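Subject: Re: [talecraft] What do we call the "borrowed grandmother" stories?

Hello all,

I've been meaning to answer this since September, when the thread first went around, and every time I sat down to it I ended up rereading one of the books instead, so please forgive the delay (and the length!).

Ilídio Magalhães wrote:

> I keep running into novels where the narrator is told a family tale by
> someone who isn't family at all: a landlady, a night nurse, the woman in
> the next bed. Then the tale starts coming true around the listener, and
> the real family has no part in it. Is there a name for this? It feels
> close to a frame story, but in a frame story the frame usually stays put.
> Here it gets eaten. I've found 11 so far and would love more.

I love "gets eaten," and I think you've put your finger on the very thing. In a plain frame story we trust the outside to hold still. Somebody sits by the fire, somebody talks, and when the talking is over the fire is still a fire. In the ones you mean, the fire has gone into the tale by chapter five or so and it doesn't come back.

The earliest I know well is Popescu's *The Salt Lodger*, which I first read in a paperback with the last 9 pages missing. I spent years thinking it ended with the landlady on the stairs, and I still like that ending better than the one she wrote. The lodger is told that every oldest son in "our house" turns to salt. He isn't a son of the house, he only pays rent there, and yet there's that business with the cup and the tongue. Chilling! The landlady never lies to him, either. She says "our" and he lets her.

Then there's *Dastby*, where the whole town does the telling, a piece at a time, and the listener has to work out who she's supposed to be in it. Some people find the middle slow. I did too at 23 and don't now. The ferry chapter alone is worth the trouble, and if you read it aloud you'll hear that it's built on a counting rhyme, with a line dropped each time she crosses.

As for a name, I've heard "adopted curse," but that leaves out the happy ones, and there are happy ones. In *The Rarkus Bell* the inheritance is a blessing, and the poor man spends 80 pages trying to give it back to the people it was meant for. "Stray inheritance" is what I use in my own notes. I'm not married to it.

One thing I'd push back on a little, Ilídio, is whether the real family has to be out of the picture altogether. In Stanska's two short ones the mother writes letters all the way through, very ordinary letters, drains and cousins and the price of coats, and they get shorter as the tale gets stronger. I'd hate to lose those from the list on a technicality. Maybe the family can be present so long as it isn't listening? 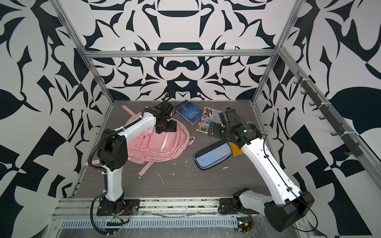
Ilídio Magalhães wrote back to me off-list that he'd allow the Stanska stories if the letters count as a second tale losing a fight with the first, and he said I could pass that along. He also thinks "stray inheritance" sounds like a tax matter. Fair enough!

So the question is still open, and I'd be glad of other titles too, especially anything for younger readers, where I'd expect to find plenty and have found hardly any. Plays would be welcome as well. And if anyone has a complete copy of the old *Salt Lodger* paperback, I'd like to know whether the afterword was in that printing or only came in later.

Warmly, and with apologies to those of you reading on your phones,

M.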